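Juni, abends

Heute früh wieder am Brunnen gewesen und den Wasserstand gemessen. 42 Zentimeter weniger als im letzten Monat. Geregnet hat es nur zweimal, und beide Male so kurz, dass die Tonne hinter dem Schuppen nicht einmal halb voll wurde. Die Bohnen habe ich mit der Kanne gegossen, die Kartoffeln müssen so durchkommen.

Gegen neun kam der Brief von Vávra. Die neue Pumpe soll 684 Euro kosten, ohne Einbau. Im Frühjahr war noch von einem anderen Preis die Rede, aber das stand nirgends schriftlich. Habe den Brief in die Schublade gelegt und will bis Monatsende entscheiden. Fodomach hat auf meine Anfrage bisher nicht geantwortet. Die alte Pumpe läuft, macht aber beim Anspringen ein Geräusch, das mir nicht gefällt. Den Filter hatte ich vor zwei Wochen draußen, daran liegt es nicht.

Mittags Kartoffeln mit Quark. Danach eine Stunde gelegen, weil es draußen zu warm war. Im Haus 27 Grad, obwohl die Läden seit dem Morgen zu waren. Auf der Nordseite geht es noch. Ich überlege, das Bett für den Sommer in die kleine Kammer zu stellen, dann müssten die Kisten auf den Dachboden.

Am Nachmittag die Johannisbeeren abgenommen, zuerst die roten, die schwarzen brauchen noch. 2 Eimer voll. Die Amseln hatten sich auf der Seite zum Zaun schon bedient, das Netz war dort hochgerutscht. Aus dem ersten Eimer Gelee gekocht, der Rest steht im Keller. Auf 400 Gramm Zucker je Ladung heruntergegangen, letztes Jahr war es mir zu süß. Fest geworden ist die Probe auf dem Teller trotzdem. Gläser reichen noch, Deckel muss ich nachkaufen.

Die Ecke am Kompost ist voller Giersch. Eine halbe Stunde gerupft und dann aufgehört, der Boden ist so hart, dass die Wurzeln abreißen. Nach dem nächsten Regen weiter.

Abends die Arbeitshose ausgebürstet und den Zettel für morgen geschrieben: Deckel, Bindfaden, Batterien für das Thermometer. Bei Fodomach anrufen. Brunnen noch einmal messen, diesmal vor dem Gießen. 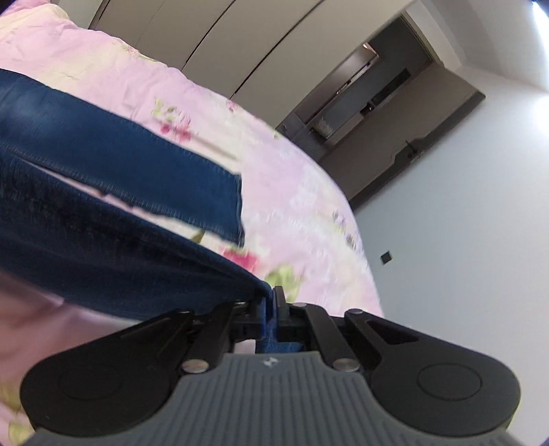 Vom Nachbargrundstück hieß es später über den Zaun, ich solle mit der Pumpe lieber bis zum Herbst warten, dann sehe man erst, ob der Brunnen überhaupt noch genug hergebe, und tiefer bohren müsse man in unserer Straße wohl früher oder später alle.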